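하티제 얄친카야의 부엌에는 과일 바구니가 없다. 오렌지도 토마토도 접시에 올려 식탁에 둔다. 냉장고 문을 열어 보니 우유와 버터, 삶은 콩이 담긴 통이 전부였다. 월요일 오전에 찾아갔을 때 그는 막 장을 보고 돌아온 참이었다.

얄친카야는 붐데일 시장 골목에서 식료품 가게 포미에를 운영한다. 채소와 과일을 주로 팔고, 안쪽 선반에는 올리브와 말린 콩을 놓는다. 가게 문을 연 지는 오래됐지만 집에서 먹을 것은 지금도 다른 가게에서 살 때가 많다고 했다.

"우리 가게 물건은 제가 너무 잘 알아요. 남의 가게에 가야 요즘 뭐가 좋은지 보이죠. 오늘도 아망스 쪽 노점을 두 바퀴 돌았어요."

토마토를 고를 때 무엇을 보느냐고 물었더니 꼭지 이야기부터 나왔다.

"색은 나중에 봐요. 꼭지가 초록색이고 끝이 말려 있지 않으면 일단 집어요. 그다음에 손바닥에 올려 보고 무게를 느껴요. 누르지는 않습니다. 손님들이 엄지로 꾹꾹 누르고 가면 그 자리가 저녁에 꺼멓게 돼요."

그는 토마토를 냉장고에 넣지 않는다. 차가워지면 향이 줄어든다는 이유에서다. 다 익어서 물러지기 시작한 것만 하루 이틀 넣어 두고, 먹기 한 시간 전에 꺼낸다고 한다. 오렌지는 계절에 따라 다르다. 겨울에는 실온에 두고, 여름에는 절반쯤을 냉장고 아래 칸으로 옮긴다.

접시는 넓은 것을 쓴다. 깊은 그릇에 쌓아 두면 밑에 깔린 것이 눌리는데, 그걸 사흘쯤 지나서야 알게 된다는 것이다.

"어머니는 큰 대접에 산처럼 쌓아 두셨어요. 보기에는 좋았죠. 그런데 꼭 맨 밑에서 하나가 터져요. 저는 한 층만 놓습니다. 가장자리부터 놓고 가운데는 비워도 돼요."

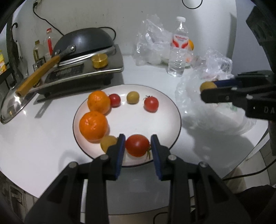
테두리가 어두운 흰 접시에 놓인 오렌지와 토마토, 황록색의 작은 열매.

접시는 이웃 하시니 셀바나야감에게서 받았다. 셀바나야감은 같은 골목의 그릇 가게 위크라마싱헤에서 일하는데, 이날도 점심 무렵 잠깐 들렀다. 과일을 올려 둘 접시라면 유약이 매끈한 것을 고르라고 그는 권했다.

"거친 접시는 멋있지만 즙이 한번 배면 잘 안 지워져요. 오렌지는 껍질 기름도 묻고요. 매끈한 건 행주로 한 번 닦으면 끝이에요."

두 사람은 오렌지와 토마토를 한 접시에 두어도 되는지를 놓고는 생각이 달랐다. 셀바나야감은 토마토가 옆의 과일까지 빨리 익힌다며 따로 두는 편이다. 얄친카야는 집에서 먹는 양이면 상관없다고 했다.

"가게에서는 저도 나눠 놓습니다. 상자째로 있으니까요. 집에서는 나흘이면 다 먹는데 무슨 차이가 있겠어요."

셀바나야감은 고개를 저었지만 더 말하지는 않았다.

장보기 양도 예전과 달라졌다. 아이들이 함께 살 때는 토마토를 한 번에 상자로 들여왔고, 지금은 700그램을 넘기지 않으려 한다. 저울이 없는 노점에서는 손으로 가늠한다. 얼마나 맞느냐고 묻자 그는 웃으며 그날 산 봉지를 부엌 저울에 올렸다. 678그램이었다.

"가게를 하면 이건 늘어요. 다른 건 몰라도."

물러진 토마토는 버리지 않고 소스로 만든다. 마늘을 약한 불에 익히다가 토마토를 손으로 으깨 넣고 40분쯤 둔다. 소금은 마지막에 넣는다. 오렌지는 껍질을 얇게 벗겨 말렸다가 차에 넣는데, 이건 남편이 더 좋아한다고 했다.

점심에는 토마토를 썰어 올리브유와 소금만 뿌려 냈다. 셀바나야감이 빵을 잘랐고, 얄친카야는 오후 장사를 준비하러 두 시 전에 가게로 내려갔다. 포미에는 월요일에도 저녁 일곱 시까지 문을 연다.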